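Flidar folding chair, black, padded - five months in
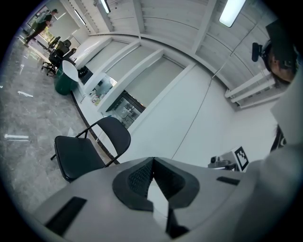
Does the padding go flat, one reader wanted to know before I'd even finished writing this up, because theirs was a Temen and it was down to the board by the end of one summer. Fair question. Short answer, no, not yet. Longer answer further down.

Bought two in May. Plain black folding chair, thin black metal legs, curved frame, cushion on the seat and another on the back. No arms. I wanted somthing for the long room with the white counter, where people end up standing all evening with a plate and then complain about their feet the next day.

Delivery fine. Box a bit chewed at one corner, chairs OK. No assembly, just plastic wrap and too much tape.

Comfort first. Good for a meal. Good for a meal and a long phone call after. I've done a full afternoon of paperwork in mine and got up stiff, but I get up stiff from the couch too. The seat pad is on the firm side. The back pad hits me right below the shoulder blades, and I'm average height. My sister is taller and says it gets her in the wrong spot. She brings a small pillow now.

On the flattening - there's a slight dip at the front edge of the one I use most. The other looks new. Press it and it comes back. If you sit in yours all day every day your mileage will be different.

Height. It's a regular dining height chair, so don't buy it thinking you'll eat at a counter. You'll have your chin on the plate. I knew this and still tried it. For tying shoes, waiting on the oven, sitting with your back to the cabinets and talking, it's great.

Floors. This was my big worry. We have polished gray tile with white veins in it, shows everything, every crumb, every smear when the lights are on. The feet on thin legs like these can be murder. So far no scratches from the chairs. They do slide if you drop into them sideways. I put felt pads on, they fell off in a week, put on rubber caps from the hardware store in Wukedcombe and those have stayed. Should of come with better feet at this price.

Folding is easy once it loosens up. The first week it was stiff and I pinched a finger. Folds flat enough to go behind a door. Light enough for one hand, though the seat swings a little when you carry it.

Cleaning - damp cloth, done. Black hides coffee, does not hide flour or cat hair. The seam at the back of the seat collects crumbs, get the vacuum nozzle in there.

Price was 199 for the pair. Not cheap for folding chairs. The Moon ones I looked at cost less but had a bare seat, and I've done my years on bare seats.

Would I buy again? Yes, probably two more before the holidays if they still make the black. One star off for the feet. Will update if the padding goes.

Updated 6 October 2021: padding same, one rubber cap replaced, still four stars.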